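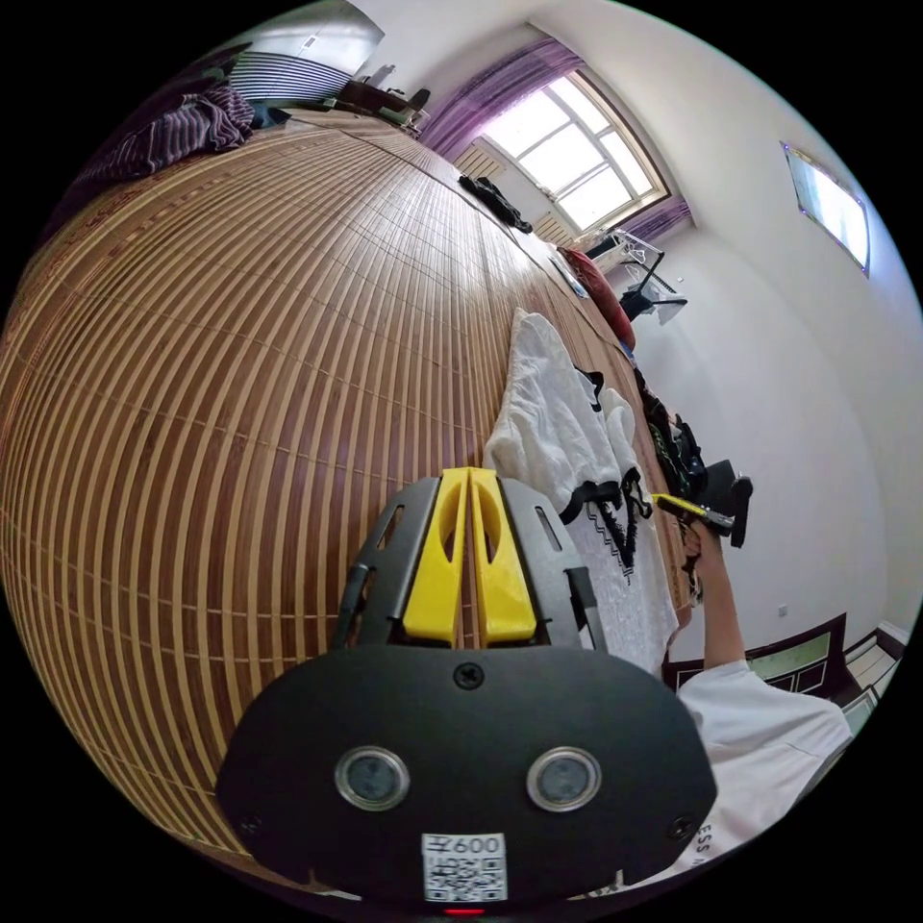
A reader in Nollarmont wrote to us that she had tried every trick for sleeping in the heat, and that all she got out of it was a bigger power bill and a stiff neck. Her letter is a fair summary of the mail we get every summer, so we have rewritten our old guide from start to finish.

How to Set Up a Bedroom for Hot Nights
July — by the Panen Home Guides desk

Most of the work happens before bedtime. A room that has soaked up sun all afternoon will keep giving off heat until well past midnight, and an air conditioner switched on at 10 p.m. has to fight the walls and the mattress as well as the air.

Start with the windows

Close the curtains or blinds on the sunny side of the house before the sun reaches them. In most homes that means the east side at breakfast and the west side by noon. Light-colored linings work better than dark ones. If you rent and can't change the curtains, hang a pale sheet on a tension rod behind them.

Keep the windows shut as long as it is hotter outside than in. Check with a cheap thermometer on each side of the glass. Once the outdoor reading drops below the indoor one, open windows on opposite sides of the home and leave the inside doors open between them. Put a fan in the window on the warm side, facing out.

Clean the air conditioner filter

On most wall units the front cover lifts up and the filters slide out.

Switch the unit off and unplug it, or turn it off at the breaker. Take the filters out slowly so the dust stays on them. Vacuum the dusty side, then rinse under lukewarm water from the clean side. Don't use hot water, which can warp the plastic frame. Stand the filters in the shade until they are fully dry. A damp filter will smell, and the smell is hard to get rid of.

Repeat every 2 weeks while the unit is in daily use. Homes with pets or a busy street outside may need it more often. If the unit still blows weakly with clean filters, the coil probably needs attention and you should call a technician.

Point the vents up or across the room. Cold air sinks, so it will reach the bed anyway, and a direct draft on the neck is what gives many people that morning stiffness.

Change what is on the bed

Foam mattresses and thick toppers hold heat. If you can remove the topper for the season, do so. Cotton and linen sheets in a plain weave let more air through than sateen. Woven mats of bamboo or rattan go on top of the mattress and feel cool to the skin. Some people find them hard and lay a thin sheet over them.

Wipe a mat down with a well-wrung cloth and a little mild soap, working along the slats. Dry it flat or hanging, out of strong sun, which can make the slats brittle. Never fold one across the slats. 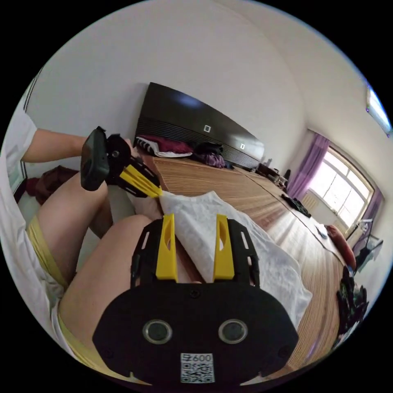 Wash pillowcases and light covers more often than you would in winter. Sweat builds up fast, and fabric loaded with it feels clammy. Skip the softener too, as it leaves a coating that keeps cotton from absorbing moisture. Shake each piece out before hanging it up.

Keep one light blanket within reach. The coolest part of the night often comes just before dawn, and a cover over the legs is easier than getting up to change the thermostat.

Run the unit sensibly

Start cooling an hour before bed with the door closed. When you lie down, raise the setting a few degrees and turn on a fan at low speed — moving air makes a slightly warmer room feel the same. Use the sleep timer if there is one.

Turn off lamps, chargers and computers you aren't using. A desktop computer left on in a small room gives off a noticeable amount of heat.

Babies, older people and anyone who is ill should not rely on a fan alone in very hot weather.

Contact: Panen Home Guides, P.O. Box 3174, Nollarmont | © Panen. All rights reserved. | Back to top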